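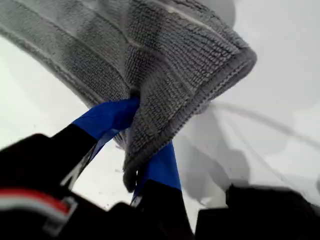

# Releasing an album on a student label: the Zastora project

Project report, Music Business and Production
Ji-hoon Sung, Arlo Dunleavy and Ognjen Grgić
Supervisor: Živko Tomić
Submitted 25 February 2021

## 1. Purpose

The aim of the project was to take one album from finished demos to public release using only what a student label has access to: the campus studio, a small budget, free or low-cost distribution, and our own time. The album is *Zastora* by Tedby, the recording name of Tihomir Nikolovski, who writes and sings the songs and plays most of the guitar parts.

We wanted to find out which parts of a release take the most work and which parts have an effect on whether people listen. We had opinions about this before we began. Arlo thought the press campaign would matter most, Ognjen thought it would be the sound of the record, and Ji-hoon thought it would be playlists. The report covers recording, the choice of singles, press, and the release itself.

## 2. The artist and the songs

Tedby had already put a few home recordings online before the project. They were mostly acoustic, with a drum machine on some of them. The demos we received in September were a step away from that. They were slower and had more keyboard, and the vocals were lower and closer to the microphone.

Zastora has eight songs. Tihomir had written more than that, and the first meeting was spent deciding what to leave out. A long instrumental was dropped because it repeated a melody from the closing song. A faster song called "Ferry Lights" was nearly dropped too, but Ognjen argued for keeping it and it ended up as the lead single.

The final running order is:

1. Harbor Wall
2. Ferry Lights
3. Cold Front
4. My Brother's Coat
5. Switchboard
6. Left at the Mill
7. Small Hours Radio
8. Curtain

"Curtain" was the opening song in the demo version. Moving it to the end was Tihomir's decision, made late, and it meant the fade at the start had to be removed and a longer ending mixed.

## 3. Recording

Recording took place in the campus studio over 10 weeks, in evening sessions. Ognjen engineered and Ji-hoon assisted. Drums were recorded first, to a click and a guide guitar. Bass and electric guitar followed, then keyboards, then vocals.

The drum room is small and bright. On the first evening the cymbals were much too loud in the overhead microphones, and moving the microphones higher only brought in more of the ceiling. In the end we lowered them, moved them further apart, and asked the drummer to change to darker cymbals. This lost us an evening, but the tracks were easier to mix afterward.

Vocals were harder to plan. Tihomir prefers to sing a whole song through and does not like to repair single lines. We recorded full takes and put together one vocal from them. On "Small Hours Radio" the vocal is one complete take, including a breath before the second verse that Ognjen removed and then put back at Tihomir's request.

A problem we could have avoided was file naming. Sessions were saved by whoever was at the desk, with different names for the same song, and "Cold Front" was mixed at first from an older version of the bass part. Arlo noticed when he compared it with the rough mix on his phone. After that all files were named by song, date and initials.

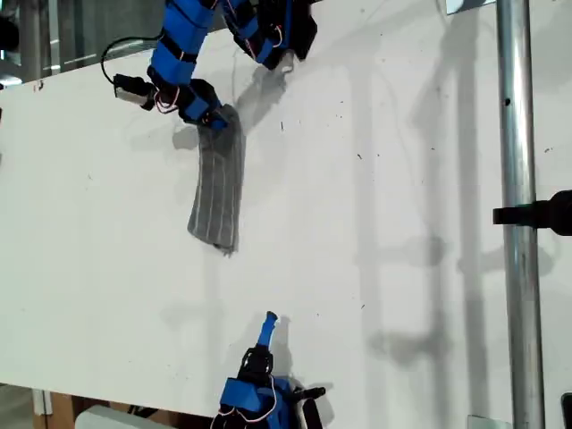 *Figure 1. Gray cloth held above the white tabletop.*

## 4. Mixing and mastering

Ognjen mixed the album on headphones and on the studio monitors. Each mix was sent to the group and to Tihomir, and comments were collected in one shared document. We limited ourselves to two rounds of comments per song. The limit was broken once, for "Switchboard," where the vocal and the organ sit in the same range and neither could be heard clearly. The fix was to play the organ part again an octave higher.

The album was mastered by Vukadinović, a small mastering studio that offers a student rate. The engineer sent back the first version of the master with a note that the low end of "Harbor Wall" was uneven from verse to chorus. We corrected the mix and sent it again. The rest of the songs were accepted as they were.

It was useful to have someone outside the group listen. By that point we had all heard the songs too often to judge the bass, and our headphones do not reproduce it well.

## 5. Choosing the singles

Two singles were released ahead of the album. We asked classmates who did not know the songs to listen to the whole album once and write down which titles they remembered. "Ferry Lights" and "My Brother's Coat" were named most often. Tihomir would have preferred "Curtain," which he considers the best song on the record, but he agreed that it works better after the others.

"Ferry Lights" came first. It is the shortest song on the album and the chorus arrives early. "My Brother's Coat" followed with a lyric video that Arlo made with free editing software. The video is simple – white text over film of the road into Brandport at dusk – and it was finished on the afternoon before it was due.

Tihomir described the second single this way in the press release:

> "It's about wearing something that belonged to somebody else for so long that people think it was always yours. I wrote it on the bus and didn't change much."

This quotation was reused by every site that covered the song. None of them used the paragraph we had written about the recording process, which had taken us far longer.

## 6. Press and radio

Arlo wrote the press release and kept the contact list. The list was made up of music blogs, student papers, local radio shows and some newsletters. Each message was written separately and mentioned something the writer had covered recently. A private stream was included as a link, with no attachments.

Most messages got no answer. The answers we did get came from smaller blogs and from the student paper, and they usually came within a day or not at all. The local radio show in Brandport played "Ferry Lights" and invited Tihomir for a short interview by phone. He found it uncomfortable, but the recording was later useful as something to send to other stations.

We made a mistake with the embargo. The first announcement gave a date for the single but did not say when the news of the album could be published. One blog printed the album title and the track list before the band's own accounts had mentioned it. No harm came of it, but Tihomir was unhappy, and the second press release stated both dates on the first line.
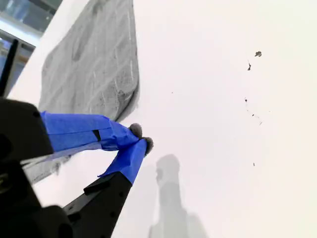 *Figure 2. Gripper fingers, the upper one wrapped in blue tape.*

## 7. Release and results

The album was distributed through an online service that charges a yearly fee. The files and artwork had to be uploaded well ahead of the release date in order to be considered for editorial playlists. Our first artwork file was rejected because the text on it did not match the title in the form (the form had a capital letter where the artwork had none). We corrected it on the same day.

Our target was 3000 streams across all songs in the first month. The target was met before the month was over. "Ferry Lights" made up the largest share, and "Curtain" did better than we expected for a closing song with no promotion.

Looking at where listeners came from, the radio interview and the student paper produced small rises that lasted a day or two. The largest rise followed the addition of "Ferry Lights" to a playlist run by a listener who has no connection to us. We had not contacted this person, and we do not know how they found the song. We cannot say that the press campaign caused it, and we cannot rule it out either.

Sales of downloads were low but brought in more money than streaming did. Most buyers paid above the minimum price. Several left a message, and in most cases they appeared to know Tihomir already.

## 8. Budget

Mastering was the largest cost, followed by distribution. The campus studio was free to us as enrolled students. We had set money aside for advertising on social media and spent part of it on the first single. The advertisement got many views and very few clicks, and the remaining money was moved to mastering corrections and a small run of lyric booklets.

## 9. What we would change

The contact list should be started during recording. Ours was put together when the mixes were already finished, and some of the writers we would have liked to reach needed more notice than we could give.

File names and session notes need to be agreed on before the first session.

The live side was left out of this project. Live sessions filmed in the studio would have given us something to send out between the singles, and there was a gap there when we had no news. Tihomir has since recorded an acoustic version of "Left at the Mill" at home, and Ji-hoon is mixing it for release under the same label name.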